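FOR IMMEDIATE RELEASE
Jul 2, 2020

Trillier pauses shipments of the Tratis arm controller while we fix a grip release fault

Hi, I'm Afroza Majumder, and I run the test bench at Trillier. Our press releases usually get written by someone with better manners than me, but this one is about a fault my bench found, so I asked if I could tell it myself (and they said yes, which was brave of them).

The short version: Tratis software 4.9 has a fault that can make a gripper open when it should stay shut. Nobody has been hurt. We have stopped shipping new controllers, and we're asking everyone who has one to go back to the previous software today. Please do that before you read the rest of this!

OK, the longer version. Tratis is our controller for pairs of small robot arms that share one table. When one arm gets too close to the other, the controller is supposed to stop both of them and hold everything exactly as it is, grippers included. In version 4.9 the arms stop fine. The grip command, though, can get dropped if the stop comes in while the fingers are still closing. When the controller wakes up again it sees no command and falls back to its default, and the default is open. So whatever you were picking up gets let go.

With a little block of wood that's a small thud and a bad mood. With glass, or something heavy, or somebody's hand underneath, it's a whole different story, and that's why we're treating it as a safety matter.

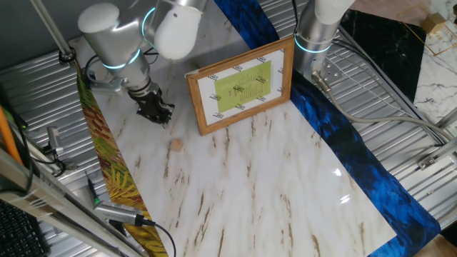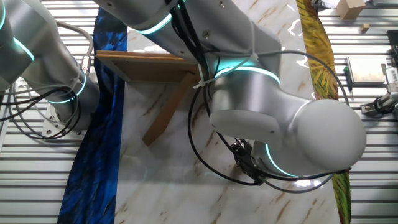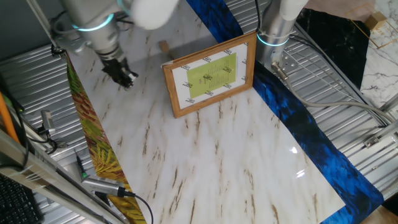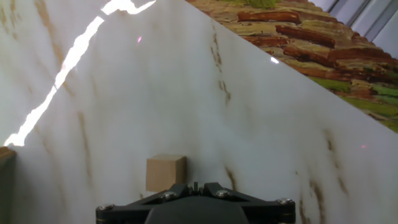

Two arms and a marble-patterned tabletop at our bench.

We first ran into it during a long set of plain pick-and-place runs, the dullest job we have. In 2310 pickups the grip was dropped 9 times. I blamed the fingers first, then a cable, and I was wrong both times (I had already swapped the cable, too, and was feeling pretty good about it). The logs from the controller finally showed the missing command, and after that we could make it happen pretty much whenever we wanted.

What you should do if you have a Tratis:

Go back to the previous software. The steps are on the support page and you don't need any tools.
Keep hands out from under the gripper after any stop, even a short one.
If you can't go back right away, please don't run both arms together. One arm at a time doesn't trigger the fault in our tests.

Our Barua gripper is fine and doesn't need to be sent back. Customers using Tratis with the Furora planning software should do the same steps as everybody else, since the fault is in the controller and Furora can't work around it.

The fix changes the default, so a gripper that gets no command stays where it is. It also saves the last grip command before a stop. We're repeating the full set of runs on it now, and I won't sign off until it gets through all of them with no drops. I'm hoping that will be before the end of July, but I'd like to be late and right on this one.

If you've seen a drop on your own table, I really do want to hear about it, even if you're not sure it's the same thing. Send us the log and a couple of lines on what the arms were doing, through the support page, and mark it "grip release" so it lands with me.

About Trillier
Trillier makes controllers and grippers for small robot arms used in labs and workshops.

Press contact: Afroza Majumder, Trillier test bench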